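Trivurdale Shared Rooms Group
Minutes, 19 April 2023

Chair: Auður Ravn
Apologies: none received

1. Minutes of the March meeting
Approved. Chair noted that two of the four actions were carried over from the time before as well.

2. The white table
Members were told in March that the table would be kept clear. It has small things on it again: two white containers with printed sides, a cream-colored stick, something red and white that could be a cap, and a thin sheet of paper or tissue. No one present claimed any of it. It was suggested that a labeled tray would fix this. Chair asked what had become of the last labeled tray. No answer.
Agreed: unclaimed items go in the hall cupboard after two weeks. Chair wished it recorded that she expects to be doing this herself.

3. Table replacement
Dekgate has quoted 1324 for a new table and 2095 for a table with drawers. The case for drawers was that things would get put away. Several members doubted it, given the state of the drawers we have. The glossy top is easy to wipe and no fault with it was reported.
Decision: no purchase. Proposal may come back if someone brings a second quote.

4. Floor
The Thoroddsen offer to re-grout the gray tiles was read out. It does not say which cleaner they would use or how long the room would be shut. Held over until they answer both.

5. Any other business
Request for 77 toward hooks by the door. Refused for now, no drawing supplied.

Next meeting to be set by email.

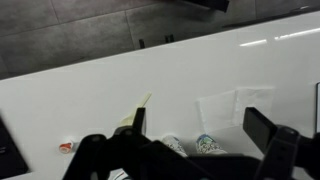
Item 2: small items on the white table, tiled floor beyond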